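Driveway sealing

Driveway sealing is the practice of spreading a thin protective coat over an asphalt or concrete drive, usually in the hope of putting off the day when the whole thing has to be dug up. It is among the more common jobs in household paving, and among the more commonly postponed.

Purpose

Asphalt is stone held together with bitumen, and bitumen dries out. Sunlight makes it brittle, water gets into the small cracks, and frost does the rest. A sealer slows this down. It also turns a grey drive black again, which is the reason most people give when they are being candid. Sealing adds no strength, and a drive that has sunk under the weight of a parked caravan will stay sunk, only darker.

Types of sealer

Water-based emulsions are the usual choice for home use. They smell less than the solvent kind and can be washed off boots, though seldom off the cat. Solvent-based acrylics are more often used on concrete, where they leave a sheen admired by some owners and slipped on by others. Penetrating sealers soak into concrete and leave almost no visible trace, so the customer has to take the contractor's word for it.

Method

The surface is swept, weeds are pulled out and oil stains are scrubbed with detergent. Cracks are filled first and left to set. The sealer is then stirred and spread in two thin coats with a squeegee or brush, working from the house towards the road. Working the other way is a mistake generally made once. Cars should be kept off until the maker's curing time has passed, and rain has a habit of arriving before then.

In Skoresard

The town of Skoresard took up sealing with unusual zeal after the Vutden estate was built, with 90 drives laid in a single season. The paving firm Sawatzky, run by Wayne Landry, offered to seal the lot every March.

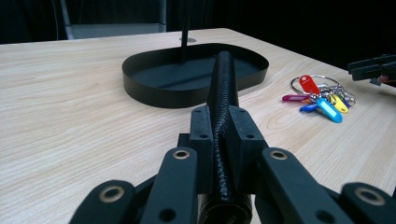
Carter Petrenko, a retired road engineer living on the estate, objected that yearly coats would build up and peel. He left his own drive bare for five years and then sealed it once, and became rather tiresome on the subject. A residents' notice dated 08/02/2022 advised waiting until the old coat had visibly worn. Sawatzky now recommends the same — without mentioning Petrenko — and sells more crack filler instead.

See also

Block paving
Crack filling
Sturkent kerb dispute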